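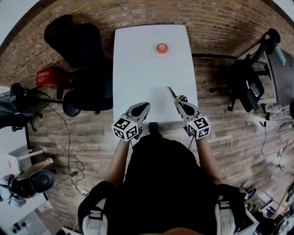
Start position, both grippers at the near edge of the table, red object at the far side.

From: Corina Hubmann
To: jato-users list
Subject: Re: [jato-users] start pose and far reaches

Hello Simin, hello all,

Simin Dehghan wrote on Thursday:
> We record with the hand-held grippers for the Hailu task and we lose
> many episodes in the first second. The left hand is tracked, the right
> one jumps. Do you start with the hands on the table or in the air? And
> how far away do you put the object? Our operators complain that they
> must lean over.

We had the same jump in April. In our case the reason was the way the person lifted the hands. If the wrists turn inward at the beginning, the marker cube on one gripper hides behind the forearm and the pose is lost for a few frames. Now we ask everybody to begin as in the picture: both forearms forward, cubes visible, fingers near the table edge. Then wait until the tone, and only then move.

From the last 941 episodes we threw away 13 for a bad start. Before this rule it was much worse, but I did not keep the old numbers, so please do not quote me on it.

About the distance. We put the object near the far edge on purpose, because the Nundulach arms have a long reach and we want such examples in the data. But it is true that people get tired. We do 40 episodes, then the operator changes. For the shorter persons I move the object closer — the policy does not seem to suffer, although I tested this only on one checkpoint.

One more thing on the harness. Please tighten the shoulder straps before the calibration and not after it. When a strap is changed in the middle of a session we calibrate again, also if it looks fine.

I have a question too. With the Irnotden export script, does somebody else get the left and right gripper exchanged in the output? I see it in episode 2796 and in a few after it, but the raw recording is correct. I use the script from the main branch, without changes. If you have the same, please send me the log in private, the list does not accept big attachments.

Best regards,
Corina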